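4.2 Lyric errors at the first sing-back

The sing-back task asked each participant to reproduce the chorus of an unfamiliar song after a single hearing. Results for pitch and rhythm were given in Section 4.1. The present section deals with words: which were kept, which were lost, and what was put in their place.

Material came from the Hunon set, which holds 65 mid-tempo pop songs written by students and never commercially released. All are in English, and all have a chorus that returns at least once with the same text. For every song we marked the title phrase, the position of the title phrase within the chorus, and the syllable carrying the highest note. Songs in which the chorus text changed between returns had already been removed when the set was built. Two parallel sessions were run, one at Pukbridge and one at Ocampo, with the same playback level and the same printed instructions. Participants sang without backing. No count-in was given and no starting pitch was supplied.

Transcription was done by ear in Pralex, with the audio slowed where needed. A word was scored as kept if its stressed vowel and at least one adjacent consonant matched the source. Under this rule, "waiting" sung for "wading" is kept and "morning" sung for "evening" is not. The rule is lenient with consonants. A stricter version, which required all consonants to match, was tried on the Ocampo recordings; it lowered the scores for every song but left their rank order nearly unchanged, and we do not report it further. Hummed or vocalized passages ("la la", "na na") were scored as lost unless the source line itself consisted of such syllables. In that case they were left out of the analysis altogether, as there is no useful way to tell a correct "na na" from a placeholder.

The clearest pattern concerns the title phrase. It was kept far more often than any other part of the chorus, and this held at both sites. Position mattered as well. Title phrases at the start or the end of the chorus were kept more reliably than those placed in the middle. In songs with a chorus of 8 bars, the line just before the final title phrase was the weakest spot, and many participants either mumbled through it or skipped straight to the title. Several sang the title phrase twice and dropped the line between. These skips were usually in time, in the sense that the participant stayed silent or held a vowel for the length of the missing words and came back in on the correct beat. The rhythm frame of the line seems to have survived after its text was gone.

Substitutions were less common than omissions but more regular in form. When a word was replaced, the new word nearly always had the same number of syllables and the same stress pattern. Rhyme words were replaced by other words that also rhymed, even where the result made little sense ("I left my shadow in the rain" became "I let my shallow in the rain" and, in another case, "I met my shadow on the train"). Function words were exchanged freely. Pronouns shifted toward "you" and "I", including in songs written in the third person. We found no sign that the meaning of the verse guided these choices: a participant who had just heard a verse about a departure was as likely as any other to turn "leaving" into "living".

Long notes protected the words they carried. A syllable held for a full bar or more was kept even in lines that were otherwise lost, and the highest note in the chorus had a similar effect. The two features often fall on the same syllable, and in this set they could not be separated with any confidence. A set built for that purpose would need choruses in which the peak note is short, a pattern that student writers in the Hunon set seldom used.

Figure 4. Forearm and gripper above speckled carpet with two strips of yellow tape.
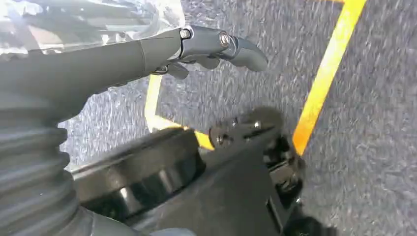
Radoslava Oravec has objected that a first sing-back says more about confidence than about memory. In her view, participants who are unsure of a line tend to leave it out even when they could produce part of it, and the title phrase looks well remembered mainly for the reason that people are willing to sing it loudly. She would expect the gap between the title phrase and the rest to shrink if participants were asked to speak the words after singing them.

The objection is a fair one and can be tested in part with the data at hand. At Pukbridge, participants were asked to write down the chorus text once the singing was over. Written recall did recover some words that had been left out in the sung version, up to 7 in one chorus, and most of these came from the weak line before the final title phrase. The gap became smaller. It did not close, and the order of the lines from best to worst kept remained the same. Some part of the title advantage is therefore a matter of willingness to sing, and some part is not. Writing is slower than singing, and a participant who has time to go back over the line may rebuild it from rhyme and meter. For that reason, written scores should be read as an upper estimate of what was available during the sung attempt.

A further point concerns repetition inside the chorus. In the description above, a title phrase that occurs several times was treated as a single item and scored on its first appearance in the sing-back. This favors titles that are repeated often. When songs with a repeated title were set aside, the advantage of the title phrase dropped but was still present at both sites. The effect of position was harder to see in the reduced set, where few titles stood in the middle of the chorus.

Differences between the sites were small. Ocampo participants omitted more and replaced less. Pukbridge participants did the opposite and were somewhat more willing to sing nonsense words at full volume. The printed instructions were identical, but the rooms were not, and we have no measure of how much the acoustics of a smaller room encourages people to keep going. Scores for the title phrase did not differ.

Coding disagreements were resolved by a second pass through the recordings with the first transcription hidden. Most of them concerned unstressed syllables at the ends of lines, where breath noise made it hard to say if a consonant had been sung. Such cases were scored as kept when the vowel was clear. The lyric scores used in Section 4.3, where they are compared with the interval size at the chorus entry, are those from the second pass.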